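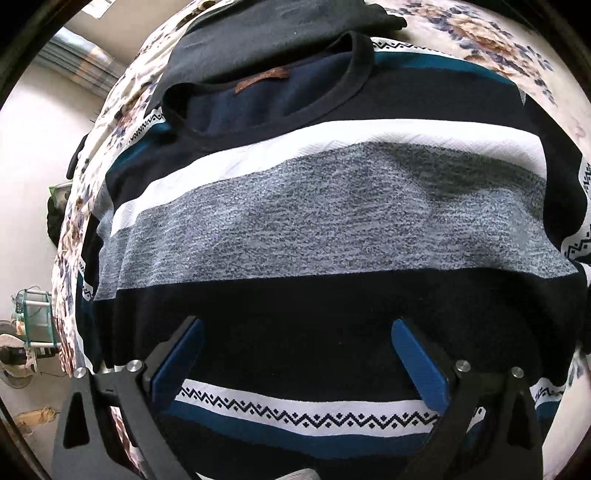

Modupe Nnaji wrote in after the last gallery to ask whether a banded pullover has to be folded any differently from a plain one, given that both end up in the same box. The fold is the same. The checking beforehand takes longer, and most of this page is about the checking.

Search Nosterow Knitwear Notes Go

Gallery: winter knits, laying out and boxing

The heavy sweaters come off the shelf in July for inspection and go into flat storage until the weather turns. Each one is laid out face up on a bed, checked, folded and entered in the register. A bed is a better surface than a table for this job. It takes the full length of both sleeves, and a slightly soft surface shows where the fabric wants to pull.

Register 2184. Long-sleeved pullover, round neck, black ribbed collar. Bands in black, white, heather grey and teal, with zigzag pattern stripes. Laid out before smoothing; the grey band is still rumpled.

Label: rust-brown, inner back neck. The lettering is faint, so the register entry has no maker and no size. Where a care label can't be read, the garment is treated as wool: cool water, no wringing, no dryer.

Lint: specks on the solid black band. Black shows everything, so it gets brushed first and the brush is cleaned before it goes near the white.

Smoothing

Work from the collar down. Place one hand flat just under the neckline and draw the other toward the hem without pressing. Pressing stretches the loops and the crease comes back a few inches lower. On striped knits the bands act as a guide. If a stripe bows more on one side than the other, the shoulder on that side has been pulled up, and it's the shoulder that should be moved.

Textured sections hold small wrinkles longer than flat knit does. Leave these alone. A steamer held too close will flatten the surface, and the change is permanent.

Folding

1. Turn the sweater face down and square the shoulders.
2. Bring one side in to the middle of the back, then lay the sleeve straight down along the fold.
3. Repeat on the other side. The sleeves should lie next to each other and not overlap.
4. Fold the hem up to mid-back, then once more to the shoulders.
5. Turn face up. The collar should be on top and open.

Horizontal folds should fall in plain bands where possible. A fold line across a zigzag stripe is harder to see in spring and tends to be missed when the piece is steamed.

Boxing

The boxes are the Villix flat type, lidded, with a load limit of 3000 g marked on the register sheet. I don't fill them to the limit. Four sweaters per box is the working rule, heaviest at the bottom, with a sheet of plain tissue between dark and light pieces. Anything with white bands gets tissue on both faces.

Weights are taken on a Zenport kitchen scale with the garment already folded. A difference of more than 10 g from the previous season usually means the piece went in damp, and it comes back out for another day on the rack.

Boxes are stored in the Lund cabinet, lower half, away from the outside wall. The cabinet door is left open for an hour in the morning once a month.

Register notes

Entries record number, colors, neckline type, condition and box. The previous format had a field for fold date, which I have dropped. The box sheet carries it already.

Filed under: Knitwear / Storage / Seasonal care / Stripes and pattern

Comments (4)

Tamunoemi Anozie
Do you brush before or after smoothing? I have been doing it after and the nap ends up going two ways on the dark sections.

Nosterow
Before. Brush in one direction, collar to hem, then smooth in the same direction.

Modupe Nnaji
Thanks for answering the fold question. I tried step 2 with the sleeve doubled back on itself and the stack came out lopsided, so straight down it is. Does the tissue need to be acid-free?

Nosterow
For one season I use ordinary white tissue. For anything staying boxed longer, yes, acid-free, and refold it along different lines at the halfway point.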